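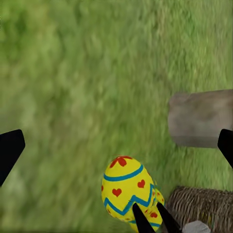 Robot picking at Fedmont is the name commonly given to the automated order-picking system used at the Fedmont packing hall in Stiltow, where seasonal and decorated goods are sorted, placed in baskets and made ready for dispatch. The system was brought in by Jalia, the company that runs the hall, to take over part of a job that had been done entirely by hand. Before any new line of goods is handled on the floor, the work is rehearsed in computer simulation, often with fragile or awkward shapes and on surfaces quite unlike a packing bench. A large yellow Easter egg with red hearts and a blue zigzag band, lying against grass with a smaller egg beside it and a wicker basket close by, is typical of the rehearsal material, with two black gripper fingers at the lower part of the egg. The use of such simulated settings has changed the duties of the hall's staff as much as the machines themselves.

Background

The Fedmont hall was built for the storage of garden goods and was later turned over to gift and seasonal packing. Work there has always been uneven through the year. The busiest period begins in October and lasts until spring, and for many years the hall met it by taking on short-term workers, most of whom left before they had become familiar with the stock. Permanent staff numbered 73 when the system was first proposed.

Picking was regarded as the least popular duty. It involved long periods of standing and repeated reaching into deep trays, and complaints of sore wrists and shoulders were common. Breakages were recorded against each shift, a practice that was widely disliked and which was ended when the first robots came into use.

Introduction of the system

The robots were supplied by Sjöberg, which also provided the simulation software. Two units were installed at first, at one end of the hall, and ran beside the hand-picking benches for a full season. The range of goods they were permitted to handle was narrow. Items were added to it singly, each after a set of rehearsals in simulation followed by a supervised trial on the floor. By the end of the second season the approved list stood at 646 items.

Rounded and painted goods were among the last to be approved. A curved surface gives the fingers little to hold, and a decorated one may be marked by too firm a grip. Items lying against one another present a further difficulty, as a finger reaching for one may disturb the next. Rehearsal settings for these goods are therefore varied on purpose — in the colour of the ground, in the position of neighbouring items and in the objects placed nearby, such as baskets or blocks of stone.

Effect on staff

No permanent post was removed when the system came into use, under the terms of an agreement between Jalia and its employees. The number of short-term posts fell sharply, however, and this has remained the main point of criticism. Several families in Stiltow had relied on winter work at the hall, and the loss was only partly made up by new positions in goods-in and returns.

For those who stayed, the working day altered in character. A new grade, that of picking reviewer, was created for staff who watch rehearsals, note where a grip has slipped or pressed too hard, and decide whether an item may move on to a floor trial. Reviewers are drawn from former hand pickers, on the ground that they know how each kind of item behaves when lifted. Training lasts 100 hours and is carried out in paid time. The grade carries a higher rate of pay, but places on it are limited, and some long-serving pickers have declined to apply, preferring bench work to work at a screen.

Reports of wrist and shoulder pain fell after the change. Reports of tired eyes and of boredom rose among reviewers, and sessions at the screen are now broken up with time on the floor. Staff have also remarked that the hall is quieter than it was, with fewer people within speaking distance — a change welcomed by some and regretted by others.

Present arrangements

Hand picking continues for goods not on the approved list and for all orders that include a written card. Reviewers may withdraw an item from the list at any time without the consent of a manager, and a withdrawn item returns to the benches until it has been rehearsed again.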